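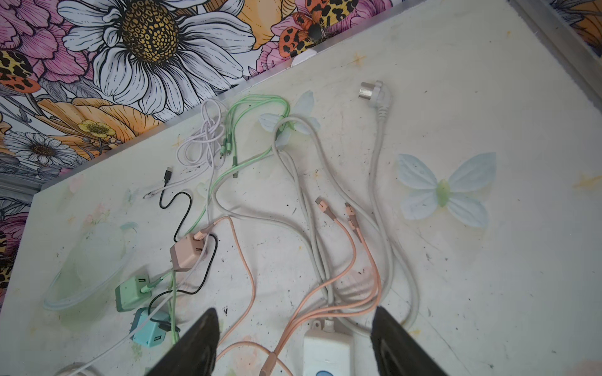 White daisy and spotted butterfly, with the metal trim running along below.

Large floral repeat in a small half bath, paste or peel and stick?

papertrail_jo
Posted Jul 21, 2024

I want to put a big floral in our downstairs half bath. The one I picked is from Fillari and the repeat is 27 inches, so there will be a lot of waste. It comes as regular unpasted paper or as peel and stick for more money. The walls are painted drywall, semi-gloss, in decent shape except behind the door where the knob hit it. There is no shower in there. I've hung paper once before, in a closet, and it was a small stripe.

My questions are which version to get, and whether I should do all the walls or only the one behind the sink. My husband thinks all the walls will feel like being inside a gift box.

dgraves
All the walls. A small room with one papered wall looks like you ran out of money. Get the unpasted. You can slide it while you match the pattern, and with a 27 inch repeat you will be sliding it a lot.

Muddy_Creek
I'd go the other way on both. Peel and stick is fine for a half bath, and if you get tired of it you can pull it down in an afternoon. I did our entry with it and it has held up. One wall is plenty with flowers that size.

dgraves
It pulls down in an afternoon if the paint under it was good. I took some off a rental bedroom in June and the paint came with it in sheets. I had to skim coat the whole room. Two days of sanding and I was still finding dust in the kitchen a week later.

Muddy_Creek
Then it was bad paint. Don't blame the paper for somebody skipping primer.

dgraves
Most people have bad paint. That's my point.
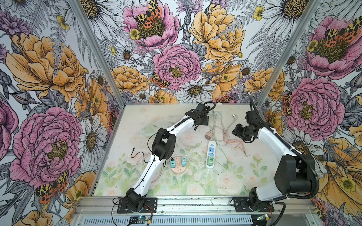 The other thing to think about is the semi-gloss. Neither kind likes it. Scuff it with fine sandpaper, wipe it down, and put on a coat of wallpaper primer before you do anything else. Fix the dent behind the door first or you'll see it through the paper every time the light is on. And put a door stop in, or you'll be patching paper next year.

hallway_hank
Agree with dgraves on the primer. I disagree on the paste. For a beginner I would roll the paste on the wall and not on the paper. With a thin unpasted paper that needs to soak, that won't work, but if Fillari's is non-woven it will. Jo, check the label.

papertrail_jo
It says non-woven. So paste the wall?

hallway_hank
Yes. Do one strip at a time. Start behind the door or in whatever corner you see least, because the last seam won't match and you want it hidden. I used the Clalance paste in the white tub and it was slow enough to give me time. Don't use the Reuter powder, it lumps.

brickandbatten
Reuter only lumps if you dump it in all at once. Sprinkle it into cold water and stir while you do it. I've used it for years. The Clalance costs too much for what it is.

hallway_hank
I sprinkled it. It lumped.

tlindemann
I hung paper for a living before my knees quit. Three things I haven't seen mentioned.

Check the run number on every roll before you open any. Two rolls from different runs can look the same in the package and not on the wall. I once had a single roll of run 593 in a box of something else and didn't see it until the strip was dry and the customer was standing there.

Take the toilet tank off. It's a short job and it beats trying to tuck paper behind it with a ruler.

Decide where the biggest flower goes before you cut. Put a full one at eye level over the sink and let the rest fall where it falls. People always want to start at the ceiling with a whole bloom, and then the mirror covers the good part.

Torben Lindemann

papertrail_jo
Thank you, the mirror would have gotten me. I called Sakmont and they will pull rolls from the same run if I order them all together. They said to get a spare. I haven't settled on one wall or all of them.

Muddy_Creek
Tape up some sample sheets and live with them for a week. I still say one wall.

brickandbatten
All of them, and paint the ceiling a color out of the paper. White ceilings look unfinished with a busy print.

dgraves
Leave the ceiling alone until the paper is up. You may like it white.
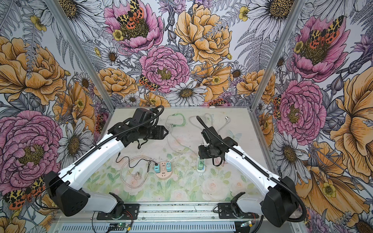

Floral paper on three walls, with pink roses on the tabletop.

papertrail_jo
Ordered it. Unpasted, all the walls, plus the spare roll. My husband has been told. I got the Clalance because the store was out of the other one, so nobody won that argument.

Comments

Lorna P.
We did a dark floral in ours and the mirror thing is right. Ours hides the only bird in the whole pattern.

kfd_home
How do you cut around an outlet with paste-the-wall paper? I always tear it.

Sam in Dayton
kfd_home, turn the power off, hang right over it, cut an X from corner to corner, then trim. New blade every strip.

oldhouse_ruth
Peel and stick in a bathroom is asking for curled edges. Half bath or not.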